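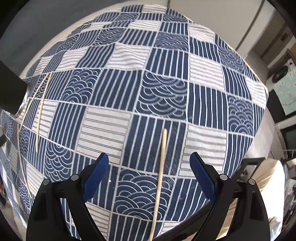 Puspita Manurung says her little trailer started wagging at highway speed the minute she filled the back storage box, and could she just buy a sway bar and be done. Maybe. Check the tongue weight first. Costs nothing if you can borrow a scale.

What you need: a tongue scale (mine's a Clerkon, reads to 500 pounds, plenty for small campers), wheel chocks, a level, a block of wood if the scale sits low.

Load the trailer the way you realy travel. Water, propane, food, chairs, all of it. An empty trailer tells you nothing useful.

Park on level ground. Chock both sides, both directions. Then unhitch.

Put the scale under the coupler, straight down from the ball socket, not under the jack. Raise or lower till the trailer is level. Jack wheel off the ground completely. Read the number, write it down.

Now total weight. Truck stop scale or the dump. Divide tongue by total. You want 10 to 15 percent for most bumper-pull trailers, check your manual and the hitch rating too. Mine came up 34 pounds short at the tongue. Moved the tool box forward of the axle, weighed again, fine. 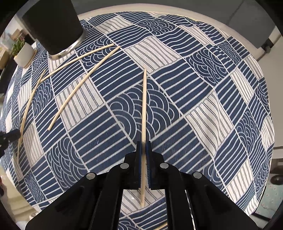 Too light at the tongue means moving weight forward — heavy stuff first, low down, over or just ahead of the axle. Don't stack it all in the nose either, you'll overload the hitch. Sketch a floor plan with squares and write each item's weight in its square. If you don't have graph paper, a patchwork print does the job for a dry run: on a navy and off-white one like this, call the wave blocks heavy, the striped blocks light, and you can see pretty quick if your heavies are all at one end.

Reweigh after every big move. Water is the sneaky one, 6 gallons is 50 pounds, so a full tank behind the axle can undo everyting.

Still sways with a good number? Tire pressure next, then hitch height. Then go shop for the bar.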